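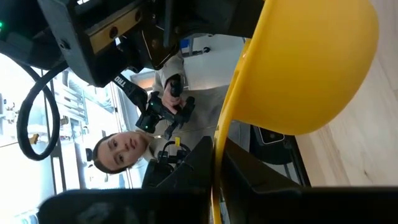 Farkdale's answer is that the fading starts at the surface and we should stop cutting the chips in half to look for it, and that any yellow with an organic pigment will go before the red does if the two hang side by side.

14/12/2023

Colorfastness, bench notes, continued from the last book.

Took the chips out of the light box this morning at 440 hours. Hours are from the meter on the lamp, not from the wall clock, so the two stops for the blown fuse are not in there. Lamp was switched off and the door left open before anything was handled.

Masking: each chip had its lower half under foil tape. Peeled slowly, edge first. Some tape residue on the Clasora set, cleaned with a soft rag and dish soap only. Alcohol took the gloss off a spare chip in November and I don't want that confused with light damage again.

Results by eye, north window, gray card behind:

Granance yellow, high load – slight change, line of the tape visible if you tilt it. Gloss about the same on both halves.
Granance yellow, low load – clear change. Exposed half is paler and a bit green.
Granance red – less change than I wrote down at the last check. Either I misread it then or the window light was different.
Fabbri blue – no line at all. Looked twice.
Fabbri orange – dull. The color has held but the surface has gone flat, and a fingernail leaves a mark on the exposed half and doesn't on the covered half.
Clasora purple – worst of the lot. The exposed half reads as gray-pink. I would not use it for anything that sits near a window.
Clasora white – yellowed. Hard to call against the gray card, easy to call against printer paper.

So Farkdale is right on yellow before red in the low load chips. In the high load chips I can't separate them by eye and would want a meter reading before agreeing.

On the cutting question: did one more section anyway, the purple, since the chip is finished with. Sanded the cut face wet, ending on 2000 grit. Under the loupe the pale layer is thin and stops sharply. Below it the color matches the covered half. Polished the exposed face of the other piece on the same paper and the purple came back in a few strokes. That agrees with what Farkdale says about the surface, and it also means a faded part could be rubbed back if the wall is thick enough. It would fade again at the same rate or faster with no stabilizer left near the top. Not a repair I would offer anyone.
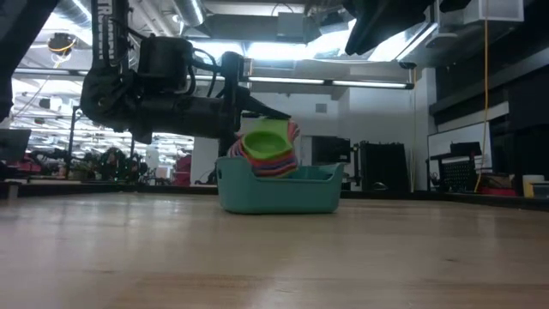 Nested cups, lime green innermost, and the teal basket.

Compared against the old chips from the 1981 drawer. These have been kept in the dark in brown envelopes and the labels are still readable. Their yellow is much stronger than anything in the current set. The old recipe cards list a cadmium pigment for it, which explains both the strength and why we don't make it now. Kept those chips out of the sanding area. Nobody is to sand, cut or heat anything from that drawer. I have written this on the drawer front as well.

The old blue and the Fabbri blue look like the same color in daylight and don't under the shop tubes. The old one swings toward violet. Worth remembering when a customer sends a part in and asks for a match: check it in both kinds of light before mixing.

Problem with the method. The chips near the door end of the box ran cooler than the ones at the back. I moved the thermometer along the rack and the difference was 8 degrees. The purple was at the back. The Fabbri blue was at the door. So the best and worst results are also the coolest and warmest positions, and the ranking above can't be trusted until the run is repeated with the chips swapped around. I should have rotated the rack from the start. There is a line in the last book telling me to.

Changes for the next run:
Rotate the rack one place at each check and initial the sheet.
Two chips per color, one at each end.
Foil tape from the new roll, the old roll leaves glue.
Photograph every chip against printer paper as well as the gray card.
Keep one full set in an envelope in the drawer, unexposed, same batch. The taped halves still get the heat, so they are not a proper blank.

Also mixed three loads of the Granance yellow for the next run: the low, the high, and one between. The middle one came out streaky on the first press. Ran the mix through a second time and it was even. Streaky chips are in the scrap bin, do not pick them out for testing.

Still open: whether the flat surface on the Fabbri orange is the pigment or the base resin. The orange came in a different base from the blue and I only saw that when I went back to the bag labels. Need a clear chip in each base in the box next time. Have asked Fabbri for a small bag of the orange base without color. No reply yet.

Box is empty and wiped down, meter reset, door left open. New run goes in when the middle yellow has rested overnight.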